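Relatório de visita à unidade de montagem da Urmont

No âmbito do programa de visitas técnicas da Associação Padach, uma delegação deslocou-se em junho à unidade da Urmont, empresa dedicada à montagem de conjuntos de engrenagens para redutores. A visita teve por objetivo conhecer a célula robotizada instalada no setor de montagem e ouvir as equipas sobre as alterações introduzidas na organização do trabalho. O presente relatório destina-se aos associados e será anexado à ata da próxima reunião geral.

A delegação foi recebida às 9h30 na sala de formação, onde a direção apresentou a empresa. A Urmont emprega 329 pessoas, das quais 20 estão afetas ao setor visitado, distribuídas por dois turnos. O setor prepara, em média, 1.000 conjuntos por semana. Até à entrada em serviço da célula, a colocação das engrenagens era feita integralmente à mão, em bancadas individuais, com rotação de posto a meio do turno. Segundo os registos do serviço de saúde ocupacional, as queixas de dor no punho e no polegar constituíam o principal motivo de consulta neste grupo.

A integração da célula ficou a cargo da Helport, que acompanhou também a formação inicial. Quatro operadoras e dois operadores passaram da bancada para a condução da célula, após um período de aprendizagem mais longo do que o previsto no plano. A direção reconheceu que a primeira versão do plano subestimava o tempo necessário para ensinar a corrigir pontos de preensão e a retomar um ciclo interrompido - tarefas que hoje ocupam uma parte considerável do turno.

Seguiu-se a visita ao setor, em grupos reduzidos.
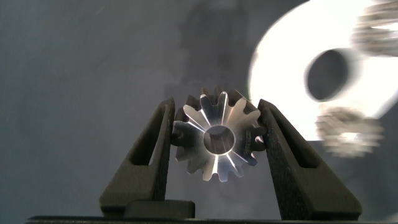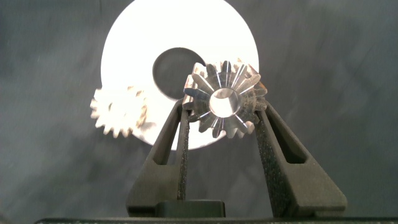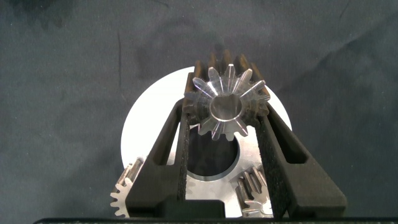
Manipulação de engrenagens metálicas na célula do setor de montagem.

Rekha Pant observou, durante a conversa que se seguiu, que o esforço das mãos diminuiu, mas que a atenção exigida aumentou, e pediu que essa diferença fosse considerada na duração das pausas. Acrescentou que, na bancada, cada pessoa marcava o seu próprio ritmo e falava com quem estava ao lado, ao passo que na célula "quem conduz fica muitas vezes sozinho com o painel". Pediu ainda que as propostas de alteração ao programa feitas pelos operadores recebessem resposta por escrito.

A direção respondeu que a duração das pausas está a ser revista com os representantes dos trabalhadores e que a presença de duas pessoas por célula será mantida nos períodos de mudança de referência. Quanto às propostas, informou que passará a existir um registo próprio, consultável por todo o setor.

Foram igualmente abordadas as questões de classificação profissional. Os seis trabalhadores que conduzem a célula mantêm a categoria de montador, com um complemento mensal atribuído a título provisório. A delegação considerou que esta situação merece acompanhamento, tendo em conta que as funções descritas incluem ajuste, verificação e pequenas intervenções de manutenção. A empresa comprometeu-se a apresentar uma proposta de nova categoria depois do verão.

O controlo final permanece manual. O responsável pela qualidade explicou que a verificação da folga entre dentes continua a ser feita por montadores experientes, e que não está prevista a sua automatização. Alguns membros da delegação perguntaram de que modo será transmitida essa experiência aos trabalhadores mais novos, que já não passam pela bancada. A empresa prevê um estágio obrigatório no controlo final, com duração ainda por definir.

A visita terminou às 12h45. A Associação Padach agradece à Urmont e às equipas do setor a disponibilidade demonstrada. Os associados que desejem participar na próxima visita, às instalações da Mạc, deverão inscrever-se junto do secretariado, indicando a empresa e a função que exercem. O número de lugares é limitado e o uso de calçado de segurança é obrigatório.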